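Saving my old posts from Prollgate

2025-04-12

I've spent the better part of two weeks' worth of evenings copying my own words off a message board, and I have feelings about it, so make yourself a cup of tea.

Prollgate goes read-only at the end of April and then goes dark some time after that. If you were never a member, it was a general chatty sort of board with a gardening section, a recipe section, a very cranky section for people restoring old radios, and a place at the bottom called The Porch where all of us ended up sooner or later. I joined when my youngest was in kindergarten and I was awake at odd hours. My profile says 2,295 posts. I would have guessed half that.

The notice from the admins was kind and short. The board runs on Kirui, which hasn't had an update in ages, and Akov (that's the hosting company) is retiring the kind of server it needs. Moving to something newer would have meant paying someone to convert the whole database, and there was a vote, and the vote said no. I voted yes, for the record, but I do understand. The section with the most traffic last year was the one where people ask how to reset their password.

So, the practical part, in case you're in the same boat. Kirui has an export button, tucked away under your profile, then Privacy, then My Content. It gives you a zip of plain text files, one per thread, and I was so pleased when it downloaded on the first go. Then I opened it. You get your own posts and none of anyone else's! Page after page of me saying "oh I love that" and "no, the second one" and "thank you, that fixed it", with no clue what I loved or which second one or what got fixed. It also stops at 200 threads without telling you, oldest first, so everything after the big redesign was missing.

In the end I went back to doing it by hand. I search my own name, sort by thread, open each one in printer view (there's a small link at the bottom right, under the page numbers) and save the page. Printer view puts the whole conversation on one long page and drops the avatars, though it keeps signatures, so I now own a great many copies of the same line about rhubarb. One thing to watch is that it shows the date of the last edit where you'd expect the date of the post. I used to go back and fix my commas, apparently in great batches, so according to my archive I wrote most of a decade of posts on one rainy evening.

I've saved 89 threads so far. The rule I started with was anything longer than a page, and that lasted until I found a tiny one, six replies, about whether you can freeze buttermilk. Everybody in it was so nice. It went in the folder too — and after that I stopped having a rule.

The private messages are harder. They export properly, both sides, names and all, and I've gone back and forth on whether to keep them. Some of those people told me things at two in the morning that they'd surely forgotten by lunch. For now they're on a memory stick in the desk drawer, unread, and I'll decide after the board closes.

A good few of us are trying Jotelside. I've set up an account under my old username and posted a hello. It's quicker than Prollgate ever was, and the search works, but replies get sorted by how many hearts they have, so the answer can turn up above the question it was answering. There's a setting to change it to oldest first. You'll find it under Reading, and you have to do it again on your phone.

I'll keep plugging away at the saving until they turn the lights off. If you were on The Porch and there's a thread you'd like a copy of, leave a note with the title as near as you can remember it.
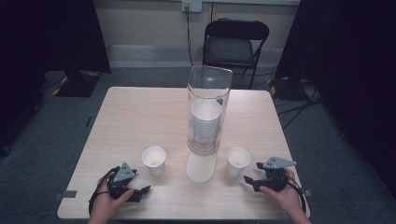
1 comment

Anonymous: Did you check page two of My Content? The 200 limit is per batch, and there's a grey arrow down beside the download button that lets you fetch the next lot. I only found it by accident. Still only your own posts, I'm afraid, but at least you'd have the ones after the redesign. And if you come across the long sourdough thread, the one that got split in two, I'd love both halves please.

Reply from the author: I did not see the arrow! Off to look now. I have the first half of the sourdough and I'll hunt for the other one tonight.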